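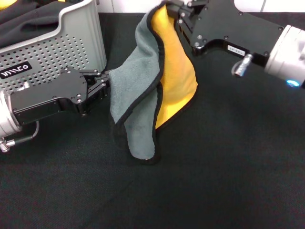

Double-sided microfibre towel, grey-green on one face and yellow on the other, with black edge binding.

Washing and drying microfibre towels so they keep absorbing

Microfibre cleaning towels lose performance for three main reasons: fabric softener, excess heat and lint picked up from cotton. All three are wash faults. The method below covers household machines and applies to car drying towels, glass cloths and general kitchen cloths. It does not apply to mop heads with a foam core.

What the fibre needs

Most microfibre towels are a blend of polyester and polyamide. During manufacture each filament is split into much finer strands, and the gaps between the strands hold water and dust. Anything that coats the strands or closes the gaps reduces pick-up. Softener leaves a waxy film. Too much heat softens the strand ends, which then feel scratchy and may mark soft paint or plastic.

Towel weight is given in grams per square metre (gsm). A 364 gsm towel is a good general weight. Anything above 500 gsm is a drying towel and needs a longer rinse and a longer time on the line. The Tivedari drying towel I use is 591 gsm and takes most of a July afternoon to dry outdoors.

Sorting

Sort by soil first, then by colour. Keep these groups apart:

Glass and screen cloths
Drying towels and lightly soiled dusting cloths
Kitchen and bathroom cloths
Anything used on wheels, engines, ovens or with polish

Do not add cotton towels, flannelette or fleece to any group. Microfibre collects their lint, and it has to be picked out by hand. New towels in strong colours should be washed alone the first time, as loose dye can transfer to paler cloths.

Shake each towel outdoors before loading. Grit left in the pile will still be there after the wash and can scratch. Cut off care labels close to the seam with small scissors. Do not pull them, as this can open the binding.

Pre-treating

For grease, work a few drops of washing-up liquid into the mark with a soft nail brush and leave for ten minutes. For dried polish or wax, soak the towel in a bucket of warm water with a measure of liquid detergent for two hours. Change the water if it goes cloudy. Rinse until no suds are left before the towel goes into the machine.

Spread each towel out on a large flat surface and check both faces. A dark cloth under it makes stray fibres and pale fluff easier to see. 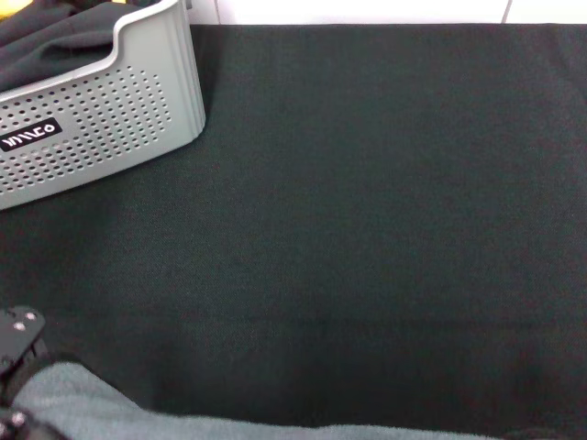

Lint that will not shake off can be lifted with a damp rubber glove drawn in one direction. Repeat on the second face. Set aside any towel with hardened patches or melted ends, and keep it for dirty jobs only.

Machine settings

Load: half to two-thirds full. I put 18 small cloths in a load and no more.
Temperature: 40 degrees for normal soil, 60 degrees for kitchen and bathroom cloths if the label allows it.
Detergent: liquid, at half the dose on the bottle. Powder may not dissolve fully and can lodge in the pile.
Softener: none. Wash out the drawer first if softener was used in the last load.
Bleach: none, including oxygen bleach on coloured towels.
Spin: 800 rpm or lower for bound edges, up to 1,000 rpm for edgeless cloths.
Rinse: one extra rinse for drying towels.

I use Mumisen liquid, unscented. Any plain liquid without conditioner will do. Check the back label, as some "care" detergents contain softener.

In hard water areas, add 50 ml of white vinegar to the softener compartment every fourth wash. Do not do this in the same wash as any bleach product.

Drying

Line drying in shade is the safest method. Hang by the short edge and smooth the binding with the fingers while damp, or it will dry wavy. In a tumble dryer use the lowest heat and take the towels out as soon as they are dry. Clean the lint filter first. Never use dryer sheets, and never iron.

Testing absorbency

Pour a tablespoon of water onto a smooth worktop. Lay the towel over it, wait five seconds and draw it away without pressing. A towel in good condition leaves a faint film or nothing. If beads remain, wash again at 60 degrees, label permitting, with no detergent, and retest once dry. Two failed tests mean the coating is unlikely to come out.

Storage

Fold and store in a closed box or drawer. The Sinmont lidded boxes are deep enough for drying towels folded in four. Towels put away damp will smell within a day or two and must be rewashed.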